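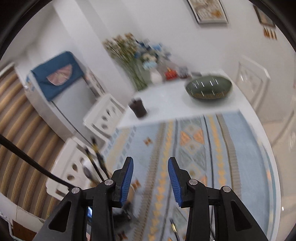 A garra em casa, antes de pôr a mesa.

Pronto, post rápido que ainda tenho cartões para descarregar e são quase horas de jantar. 2025-04-09, para eu depois saber onde ia.

Comecei em fevereiro com isto de recolher demonstrações em casas a sério e já tenho 2,087 episódios no disco. Parece muito. Não é. Metade são tarefas de mesa quase iguais, pegar, pousar, pegar outra vez, e o modelo aprende a minha mania de entrar sempre pela direita. O Essam Zaki viu as trajetórias e escreveu só "estás a ensinar-lhe o teu ombro". Tem razão, chato.

Então esta semana: regras novas. Mudar de sítio a cada 40 episódios. Começar de pé, sentada, do outro lado da mesa. Não arrumar a sala antes. Isto custa-me imenso, confesso, a vontade é tirar tudo do caminho e deixar só o objeto da tarefa. Mas depois a política só funciona em mesas vazias e quem é que tem mesas vazias. Aqui há flores, há uma caixa vermelha atrás das flores, há um copo de vidro escuro com qualquer coisa dentro, e fica tudo onde está.

Tarefas de hoje, mais ou menos pela ordem em que as fiz:
mover o copo para o centro da mesa
endireitar a taça verde (aquela oval, com o pé dourado)
pegar num pauzinho e pousá-lo ao lado do outro
puxar a cadeira branca pelo encosto

Os pauzinhos são o pior. Finos, compridos, preto e dourado, e as almofadas azuis da garra têm estrias, o que ajuda se se apanhar ao meio e não ajuda nada se se apanhar na ponta. Rodam. Deixei ficar os falhados, com etiqueta à parte. A Sioned Gethin acha que se devem deitar fora, eu acho que a recuperação depois de uma falha é das coisas mais úteis que se pode gravar. Discutimos isto há semanas e não vamos chegar a acordo.

A cadeira correu melhor do que esperava. Os buracos ovais do encosto dão uma pega ótima, um dedo dentro outro fora, fechar devagar. Tenho de gravar mais assim, com ângulos diferentes.

Coisas chatas: o cabo. Continua a sair para a esquerda e cada vez que rodo o pulso para dentro sinto-o a puxar. Não estraga os dados (acho) mas muda a forma como me mexo, e isso vai parar ao modelo de certeza. A Oravec prometeu um suporte novo, estou à espera. Também reparei que a abertura medida não bate certo com a abertura real quando os dedos estão quase fechados. Recalibrei duas vezes. Melhor mas não perfeito, hei-de ver isso com calma, um dia.

E o tapete. Padrões por todo o lado, losangos, triângulos, umas coisinhas laranja que parecem borboletas. Para a localização visual é uma maravilha, pontos e mais pontos, não perdi o seguimento uma única vez. No apartamento anterior, chão liso e parede branca, perdi 5 sequências seguidas e ia atirando a garra pela janela.

Falta-me passar tudo para o Vokdale, que é onde fazemos a limpeza, cortar os inícios mortos (fico sempre parada uns segundos a pensar, péssimo hábito) e escrever as descrições das tarefas. Essas faço-as à mão. Ainda experimentei copiar e colar e saiu "mover o copo" em episodios onde nem toquei no copo.

Amanhã gavetas e portas, se o ombro deixar. Se alguém tiver um truque para objetos finos digam nos comentários, aceito tudo, até fita cola. Vou descarregar o segundo cartao e comer.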